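Collecte de décembre : je donne, mais je pose des questions

2024-12-10

Comme tous les ans, le carton est arrivé dans le hall de l'immeuble avec son affiche plastifiée. « Un hiver au chaud à Flillville », collecte de vêtements, de jouets et de dons en espèces. L'année dernière j'avais glissé deux pulls dedans sans lire les petites lignes. Cette année j'ai lu.

La collecte est portée par l'association Sisdale, avec le soutien de la société Engebretsen, qui prête les camions et dont le logo occupe à peu près la moitié de l'affiche. Objectif annoncé : 1 000 colis avant les fêtes. Très bien. Mais un colis, c'est quoi ? Un manteau et des chaussures, ou une paire de gants avec un dépliant ? J'ai cherché sur leur site, je n'ai pas trouvé. Le bilan de l'an passé parle de 631 colis « préparés ». Préparés, pas distribués. Je chipote peut-être, mais j'aimerais bien connaître l'autre chiffre.

J'ai donc écrit. On m'a répondu poliment, en quatre lignes, que les vêtements étaient triés au dépôt de Nitport et que « chaque don comptait ». Sur le tri, pas un mot. Or quiconque a passé une matinée dans un vestiaire associatif sait que beaucoup de sacs finissent au recyclage, et que ce sont des gens non payés qui les ouvrent.
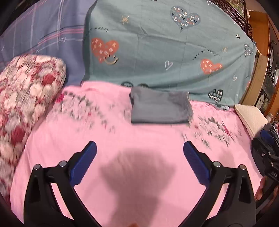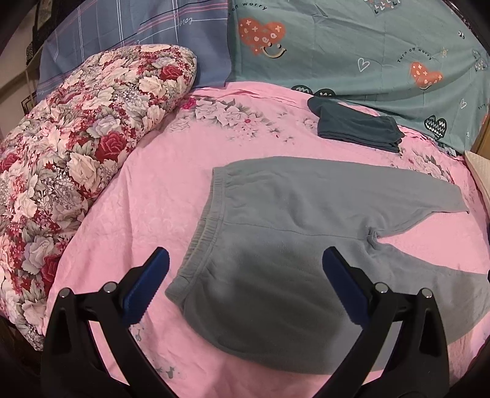
Je continue quand même à préparer mon sac, avec une règle un peu plus stricte qu'avant. Si je n'oserais pas le donner à ma sœur, je ne le donne pas à un inconnu. Un bas de jogging gris en molleton, posé à plat sur un drap rose, on voit assez vite à quoi on a affaire : la ceinture élastique, la matière un peu duveteuse, les jambes. C'est le genre de vêtement que les vestiaires réclament en hiver et qu'ils reçoivent peu, alors que les chemisiers d'été arrivent par sacs entiers. Je lave, je plie, j'écris la taille sur un bout de ruban adhésif.

Pour l'argent, je suis moins souple. L'affiche promet que jusqu'à 60 % des dons en espèces vont « directement aux familles ». Ce « jusqu'à » me gêne beaucoup. J'ai demandé le pourcentage réel de l'an dernier et les comptes, j'attends toujours. Tant que je n'ai rien, mon chèque reste dans le tiroir.

Une voisine m'a dit que je cherchais la petite bête et que pendant ce temps des gens avaient froid. Elle n'a pas tort sur le froid. Je dépose mon sac demain matin, et je relance Sisdale par la même occasion.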